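Camp hand and trainee guide wanted, Medrano Lake

I run a small moose and whitetail outfit up at Medrano Lake, and I'm after one more body for the fall. If you like early mornings, cold fingers and other people's stories, read on!

We're a fly-in camp with a main lodge and a couple of outpost cabins, one of them over at Grorero Creek. My licensed area is 414 square kilometres and most of it has no road anywhere near it, so you need to be comfortable in a boat, on a quad and on your own two feet with a pack on. I do the guiding myself along with two others who've been with me for years. You'd start out as the camp hand (firewood, water, fuel, dishes, hauling quarters out of the bush) and if you're keen and you don't get lost on me, you'll be out calling moose with us before the season's done. 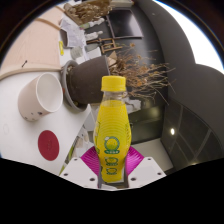 Pay is $3381 a month plus your room and all your meals, and you keep your tips. I cover the flight in and out. The job runs 30 days to start with, and if we get on I'd like to keep you for the deer hunters as well. Days are long, I won't pretend otherwise, but you get your afternoons when the wind's too high to hunt, and the pike fishing off our dock is pretty great.

What I need from you: a current first aid ticket, your boat card, your firearms licence, and a back that still works. Being able to skin and quarter is a big plus, but I can teach you if you're not squeamish. Cooking would be a bonus too (mine is fine, ask anybody, but I get tired of it). You don't need to be a hunter yourself. The best hand I ever had came to us from a tree planting crew in June and had never seen a moose up close.

Please no dogs, we've got two already and they don't share.

To apply, send me a letter in your own words, with a couple of phone numbers for people you've worked for, to Box 1531, Medrano Lake, or drop it at the Ziltero float base and they'll put it on the next plane. I need everything in hand by 28 August 2020. Leave me a number where I can reach you in the evenings, I'm never near the phone before supper.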